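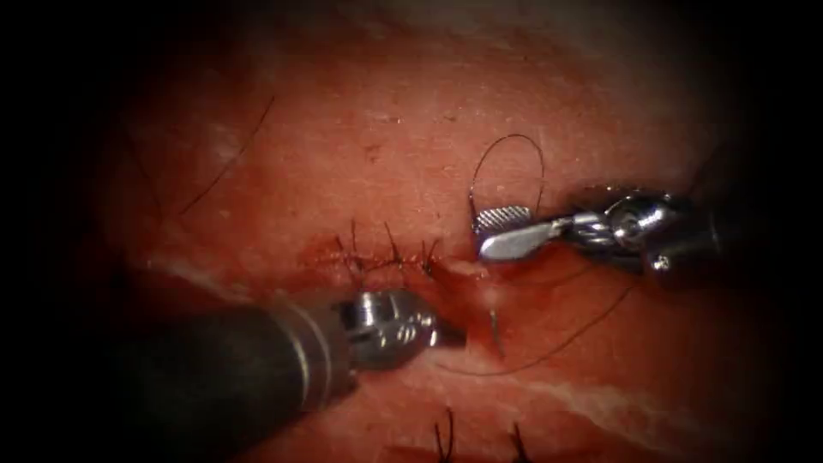 Home Reviews Kit Archive Search

Duren suture practice kit, reviewed
By Nosipho Moodley
December

I bought the Duren kit in my second year of veterinary nursing, after the class pads had been stitched so often that they no longer held a knot. It has had an hour of use most evenings for two months, usually at the kitchen table.

The box holds a three-layer silicone pad, a needle holder, toothed forceps, scissors, a plastic tray and a packet of assorted thread with needles attached. There is a leaflet too, but the drawings are small and the one for the mattress stitch has two steps in the wrong order. Use your course notes.

The pad is the best part. The top layer has some drag to it, and the mesh underneath stops the thread from pulling straight through when you tighten. My old Treltano pad tore at the edges after a week of simple interrupted stitches. On this one the precut wounds are still usable, although the long straight one has started to gape in the middle. You can cut your own lines in the blank half. Keep them at least a finger's width apart or the strip between them lifts.

The needle holder is fair. It locks firmly on the first two clicks and is stiff on the third, and the finger rings are on the small side – I take size medium gloves and they are just comfortable. The forceps are poor. The teeth don't meet squarely, so they slide off the edge of the cut, and I swapped them for an old pair within days. The scissors are fine for thread and nothing else.

Thread runs out fast. I went through the whole packet in three weeks and now buy plain nylon from Ploltau, which comes without needles and is stiffer to tie. The Duren refills are better to work with but cost nearly half the price of the kit.

The tray is too light and skids when you pull a knot down. A damp dishcloth under it helps. Wash the pad in lukewarm water, dust it with a little cornstarch and don't leave it face down, as it picks up marks from whatever it sits on.

I would buy it again for the pad. If you already own decent instruments, Dumitrescu sells the same size of pad by itself, and a classmate who has one finds it slightly softer than mine.

Four out of five for the pad, two for the forceps.

Contact | Copyright Nosipho Moodley | Back to top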